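Session 4: Linings, interlinings and pressing

Bring to class: your cut outer pieces from last time, tailor's chalk, a tape measure, pins, hand needles, and the lining fabric you have chosen. Fusible interlining will be on the cutting table and does not need to be bought.

Why we line

Most of you will be lining the Daro bag, and a few of you have asked to line a skirt instead. The method differs, but the reasons are much the same. A lining hides the seam allowances, takes the strain off the outer fabric and gives the piece a clean inside. In a skirt it also stops the outer cloth from clinging to tights. In a bag it gives you somewhere to attach a pocket without stitching through to the front.

A lining is not always needed. A gathered cotton skirt hangs perfectly well without one, and a heavy canvas shopper can be finished with bound seams. If you are using a loosely woven wool or anything that frays badly, line it.

Choosing the lining fabric

Match the care of the lining to the care of the outer. A washable outer with a dry-clean lining makes a dry-clean garment. Check the end of the bolt before you buy, or ask for the washing instructions to be written on your receipt.

Acetate and viscose linings feel pleasant against the skin but fray as soon as they are cut. Leave slightly wider seam allowances and handle the pieces as little as you can. Polyester lining is cheaper and tougher, and it is fine for bags. Quilting cotton is the easiest of the lot to sew and is what I recommend for a first attempt. It is too grabby for a fitted skirt.

Pre-wash anything that will be washed later. This includes the cotton lining. Last term we had two bags come back with the lining puckered at the base, and in both cases the outer had been washed first and the lining had not.

Interlining weights

We use three weights in this course. The light one is for collars, facings and thin cottons. The medium one is for bag bodies in ordinary cotton. The heavy one is for bag bases and straps only, and it should be trimmed out of the seam allowance before you fuse it, or the corners will not turn.

Test a scrap first. Cut a piece of outer fabric the width of your hand, fuse half of it, let it cool and then bend it. If the fused half creases sharply and stays creased, go down a weight. If you cannot feel much difference between the halves, go up one.

Fusing

Put the rough side of the interlining against the wrong side of the fabric. The rough side is the glue. Cover with a pressing cloth, put the iron down, hold it for the time given on the interlining, lift it and move along. Do not slide it. Sliding stretches the fabric while the glue is soft and you end up with bubbles. Start in the middle of the piece and work outwards, overlapping each press a little.

Leave the piece flat until it has cooled. It is tempting to pick it up and look at it, but the bond sets as it cools and bending it at this stage is the usual cause of peeling later. 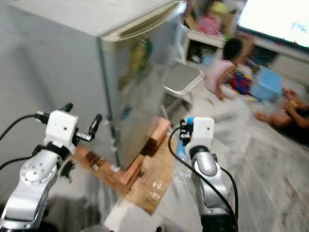 Bag lining, Daro pattern

Cut two lining bodies from the same pattern piece as the outer, then trim 3 mm from each side seam. The lining sits inside the outer and needs to be a fraction smaller, otherwise it bags at the bottom.

1. Attach the pocket to one lining body. Reinforce the top corners with a small triangle of stitching.
2. Pin the lining bodies right sides together. Mark a turning gap of 12 cm on the bottom edge.
3. Stitch the sides and the bottom, leaving the gap open. Backstitch on either side of it.
4. Press the seams open as far as you can reach.
5. Box the corners by matching the side seam to the bottom seam. Measure 4 cm in from the point, draw a line across and stitch along it. Trim.
6. Put the outer inside the lining, right sides together, with the straps tucked down between the layers. Match the side seams first, then pin the rest.
7. Stitch round the top edge, pull everything through the gap, and close the gap by hand with ladder stitch.
8. Press the top edge and topstitch it.

At step 6, check that the straps are not twisted. Everyone does this once - it is easier to unpick a strap before the topstitching than after.

Pressing and ironing

Ironing is moving the iron back and forth to remove creases. Pressing is putting it down and lifting it up again. In sewing we nearly always press. Press each seam flat as it was sewn, then open it or push it to one side, and do this before another seam crosses it.

For velvet and corduroy, lay a spare piece of the same fabric face up on the board and press from the wrong side with very little weight.

Homework

Finish the lining up to step 5. Make one fused sample in each weight, label them, and staple them into your folder. Begoña Rivas takes the next session and will want to see the samples before you start on the straps. Questions about skirt linings should go to Rosalía Alcaraz, who has the spare copies of the skirt handout.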